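Home-Use Fabric and Floor Care Study – Participants Wanted

Tellberg Textile Testing is recruiting households for a study of cleaning cloths in everyday use. The study compares how woven cotton and blended cloths wear when used on hard floors, low furniture and baseboards over a period of 18 weeks. Laboratory abrasion tests give repeatable figures, but they do not reproduce the mix of grit, hair and laundry habits found in an occupied home.

Participants receive a numbered set of cloths, a record sheet and prepaid return envelopes. All cloths are unbleached or white so that staining can be graded against a standard scale. Each cloth is assigned to one task and should not be swapped with another. Ordinary household detergent may be used; fabric softener may not. 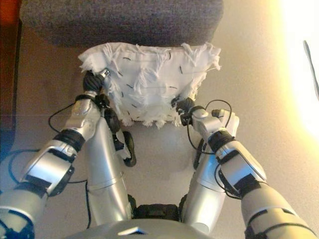 Edge wear is the main measurement in this study. Cloths are graded on return for fringe length, thread loss and change in weight. A cloth should stay in use until the recorded end date even if its edges have shredded and loose threads hang from several sides, as on the white one by the gray cushion. Short dark fibers and specks held on the surface are graded separately – please do not shake out or pick over a cloth before sealing it in its envelope. Trimming an edge disqualifies the cloth.

Who can apply

Applicants must be 18 or older and live in Gristeck or Brosow. The home must have at least one room with a hard floor and one upholstered seat. Homes with pets are welcome. Households that use a paid cleaning service are not eligible, and neither are employees of Tellberg or of Chraibi Mills, the supplier of the test cloths.

What is involved

Each task takes 7 minutes and is done twice a week. Cloths are washed at the temperature printed on the record sheet and dried flat. One cloth from each set is returned every month. There are no home visits.

Payment

Households that complete the full period receive $2000 in two equal parts, the first at the midpoint. Partial payment is made for withdrawals after the midpoint.

How to apply

Request a form from the Tellberg front desk, extension 1177, before 5 p.m. on the last working day of May. State your floor type, your washing machine model and whether it loads from the top or front.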